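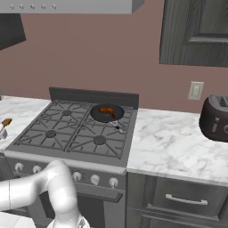
How often should the water filter cartridge be changed?
Every 76 days in normal use, or as soon as the filter light on the tap base turns amber, whichever comes first.

4. Changing the filter cartridge

This section covers the Otia under-sink unit with the Claller two-way tap. If your tap was supplied by Zumov, follow the leaflet that came with it for steps 7 to 9 and return here for step 10.

You will need a new cartridge (part 919), a washing-up bowl and a dry cloth. The work needs no tools. Do not use a spanner on any part of the filter head.

Before you start

Caution: Turn off the cold supply before removing the cartridge. The shut-off lever on the filter head only holds back water already in the unit – it is not a stop valve.

Caution: Do not fit a cartridge that has been opened and stored. Throw it away and use a sealed one.

Removing the old cartridge

1. Close the cold supply valve under the sink by turning it clockwise until it stops.
2. Open the filtered side of the tap and let it run until the flow ends. Leave the tap open.
3. Move the shut-off lever to the position marked C.
4. Put the bowl under the cartridge. It will still contain water.
5. Hold the filter head with one hand and turn the cartridge to the left with the other. Pull it straight down.
6. Wipe the inside of the head with the cloth. Check that both rubber rings are in place and not split.

Note: Rings bought from Fankhauser before July are a slightly thicker pattern. They fit, but the cartridge will feel stiff on the last part of the turn.

Fitting the new cartridge

7. Remove the cap and the paper seal. Wet the rings with clean water. Do not use grease or washing-up liquid.
8. Line up the arrow on the cartridge with the arrow on the head and push up.
9. Turn to the right until it clicks. If there is no click, take it out and start again from step 8.
10. Move the lever back to O and open the cold supply slowly.
11. Check the head and both hoses for drips. If you find any, close the supply and see section 6.
12. Run the filtered side for 2 minutes. The water may look grey or cloudy at first. Do not drink it.

Resetting the filter light

Press and hold the button on the tap base until the light flashes green, then let go. If it stays amber, the battery is low – see section 5.

Manual revised Dec 27, 2024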